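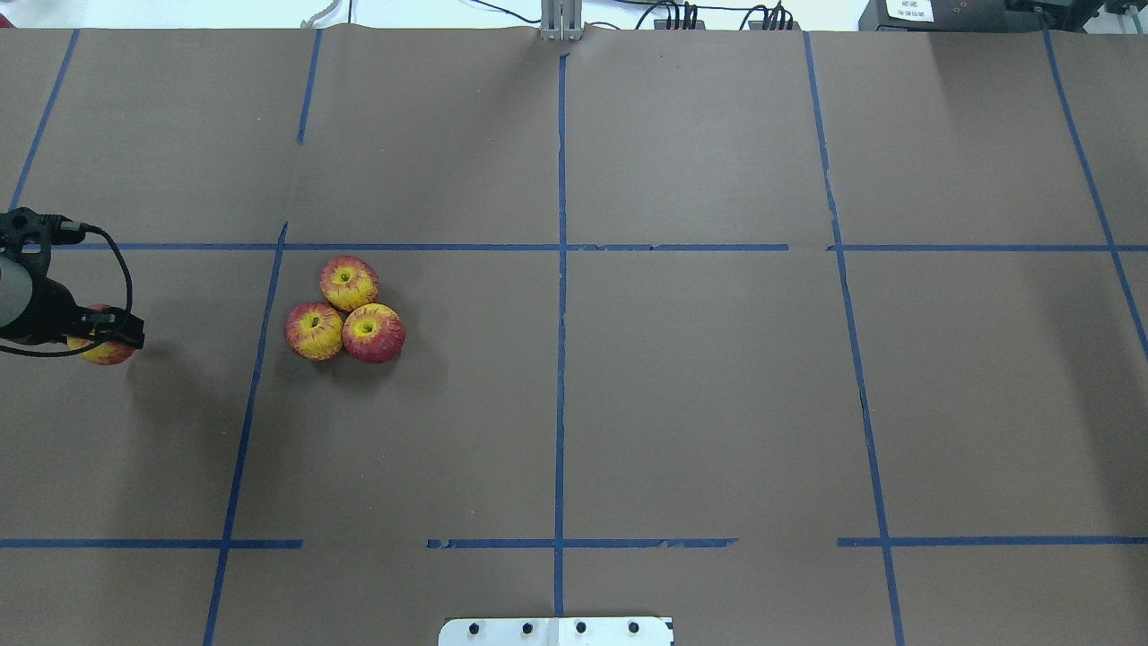

Storing apples without a cold room

Tue 7 March

The last of the January fruit came out of the garage this week, so these are my notes on the winter's storage before I lose the notebook again.

Setup was the same as last year. Two insulated cabinets, one passive vent each, a Vukska logger on the middle shelf. The logger takes a reading every 12 minutes and holds 2240 readings before it overwrites itself, which works out to a little under 19 days. I missed one download and have a gap in the record.

Cabinet A ran colder, on the north wall. Cabinet B shares a wall with the laundry and peaked at 55 degrees F during the warm spell. Fruit in B softened first and the skins went greasy. The greasiness is natural wax and is harmless, but in my experience the texture is already going by then.

Humidity was the harder problem. Apples lose water through the skin and start to shrivel when the air is too dry. A shallow pan of water did very little. Lining the crates with perforated plastic bags worked better, with the tops folded over and left untied. Yolotzin Meléndez suggested damp sawdust, and I tried it in one crate. It held moisture well and gave the fruit a faint smell of lumber, so I won't repeat it.

Sorting matters more than I used to allow for. Anything bruised, or missing its stem with torn skin, goes to the kitchen first. I now check every crate every seven days and pull soft fruit as I find it. Ripe apples give off ethylene, so potatoes are stored elsewhere.

Changes for next season: move B to the north wall, replace the vent screens, and set the logger to a longer interval.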